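Why I quit buying lunch (mostly)

10/09/2022

5 min read

So back in August I sat down with my bank statement, never a good idea after dinner, and added up what I'd spent on lunch that month. I'm not going to put the number here. It was bad. It was a car payment. And I couldn't remember a single one of those lunches, apart from one burrito that leaked through the bag onto my good pants.

I work out in Brinstead, in the office park behind the ring road, and if you know it you know the food situation. There's the sandwich counter in the Zemik building, there's a gas station, and there's driving back into Jultstead and losing your whole break to the lights on Haugland Street. That's it. The sandwich counter is fine. The sandwiches are cold in the middle and the line is long and I went there nearly every day for two years.

Anyway I've been packing lunch for a while now and a couple of people asked me to write down what I do, so, this. Fast version, I have to leave soon.

The first try was a disaster. I did the thing you see online where you cook on your day off and fill a row of matching boxes. Chicken, rice, broccoli. Made 4 of them. The first one was good. The second one was ok. By the third the broccoli smelled like a wet dog and I ate it with the window open. The last one I threw out and went to the sandwich counter, and felt guilty standing in line.

What works for me is cooking parts. A pot of something plain - rice, lentils, those little round pasta things. A tray of vegetables that don't mind being cold. Carrots, squash, onions, peppers if they're cheap. Then a jar of something loud. Pickled onions, or the peanut sauce, or just mustard with honey in it. In the morning I throw some of each in a box and I'm out the door. Different box every day, sort of. Enough that I don't mind.

The peanut sauce, since somebody always asks: big spoon of peanut butter, soy sauce, juice of a lime, a bit of sugar, hot water till it moves. Garlic if you aren't seeing people. I never measure. It gets thick in the fridge so make it thinner than you think. Keeps the week, definately.

Lentils: 500 grams dry does me the whole week with some left over for soup. Green or brown. Not red, red goes to mush, great for soup, horrible in a box. Salt them after they're cooked and while they're still hot, and put the vinegar in then too. I learned that from the back of a bag. Big difference.

Things that did not work:

Salad in a jar. Looks nice. You then have to get it out of the jar.

Hard boiled eggs, at least not in my office. People noticed.

Frozen burritos I made myself. Good, but the microwave on our floor takes forever and there's always someone ahead of me with soup. I still make them for home.

Leftover fish. No. I'm not a monster.

Containers matter more than I wanted them to. I had a drawer full of takeout tubs with no lids and a pile of lids with no tubs. Threw the lot in recycling and bought 4 glass ones, all the same size, so any lid goes on any box. Heavy in the bag but they don't go orange from tomato sauce. I did break one in the parking lot already. Wasn't even full, thankfully.

The other half of it was drinks. I hadn't counted those at first. Coffee on the way in, a soda with the sandwich, then something fizzy when I got sleepy in the afternoon. Put together it was close to what the food cost. Coffee I kept, I'm not giving that up. The rest is water now. Boring! But after the first week or so I quit wanting the soda, and the afternoon slump got smaller. Could be the lentils. Who knows.

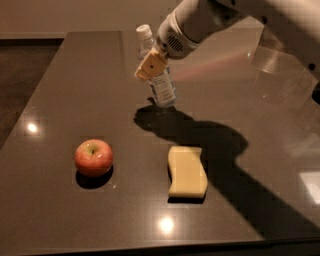

Plain old water. White cap, paid extra for nothing.

I do still buy a bottle when I forget mine, maybe once a week. Trying to get better about that. The one I carry is metal and has a dent in it and whistles when you drink too fast, so I get looks in meetings.

Some rules I ended up with, not very strict:

Buy lunch once a week if I want to. Has to be something I really want, not the counter because I'm tired.

Keep crackers and a can of soup in the desk. This has saved me so many times.

Pack it the night before if the morning's early. I'm useless before seven and will walk right past the fridge.

Eat it away from the desk. There's a bench by the bike racks, a bit of shade, one very bold squirrel. I get around 4 lunches a week out there when the weather holds and I come back in a way better mood then I used to from the sandwich line. No idea what I'll do come winter. Car, probably, with the heat on.

Did it save money? Yes. September was less than half of August, and that's with the glass boxes in it and a very big jar of peanut butter. I haven't done anything clever with the savings. Some of it went to new tires. The rest just sort of sat there, which was nice for once.

Next thing I want to figure out is bread. The stuff I buy goes stale by midweek and if I freeze it I forget to take it out. If you've got a flatbread that holds up in a bag till noon, leave it in the comments please. Nothing with yeast, I've tried, we don't get along.

Ok got to run, squash is in the oven and I can smell it from here.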